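Soltis Opens Associate Applications in Filthorpe and Surrounding Towns

FILTHORPE, June – Soltis, a distributor of household goods and soft furnishings, is now taking applications from people and small firms who want to sell its products as business associates. The company works with 326 associates at present and plans to add up to 86 more in the coming year, most of them in towns where it has no local seller.

Associates buy stock from Soltis at trade price and sell it in their own area. They may work from a shop, a market stall or a home office. Each one is given a sales area in writing, and Soltis will not appoint a second associate in that area while the agreement is in force.

"We get orders from places we don't cover, and we have been sending those parcels out one at a time," said Ruba Nimri, head of associate sales at Soltis. "A local seller can do that job better and make a living from it. That is why we are opening up applications now."

The first agreement runs for 36 months. There is no joining fee. New associates place an opening order and pay for it in two parts, half when the order is confirmed and half after delivery. Goods that do not sell in the first season can be exchanged once for other stock of the same value, as long as they are in their original packing.

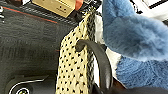 A cardboard box.

Orders are handled from the company's Filthorpe warehouse. Orders received before 2 p.m. leave the same day when the items are in stock. Associates outside the regular delivery routes are served by carrier, and the freight charge is shown before the order is confirmed.

Soltis is also adding two product lines to the associate price list. The Anora line covers throws, cushion covers and bath mats. The Chang line covers kitchen and table linens, including napkins, runners and plain tablecloths. Both were sold only through the company's own counter until this spring. Sample sets can be ordered by any associate with an active account, and the cost is taken off the first full order from that line.
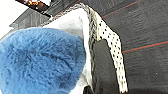 Blue fluffy fabric and white cloth.

Training is done by phone and at the Filthorpe office. It covers ordering, returns, pricing and basic record keeping. Travel to the office is at the associate's own cost. Existing associates who wish to take on a second area may apply under the same terms, but must have held their current area for at least one full year.

"People ask if they need a background in textiles, and they don't," Nimri said. "They need to know their town and answer the phone."

Applicants should send a short letter giving their name, the area they wish to cover, any past sales work and the kind of premises they plan to use. Firms should include a copy of their business registration. Letters are answered in the order they arrive.

About Soltis

Soltis supplies household goods and soft furnishings to independent sellers. Its office and warehouse are in Filthorpe.

Press and associate inquiries: Ruba Nimri, Associate Sales, Soltis, Filthorpe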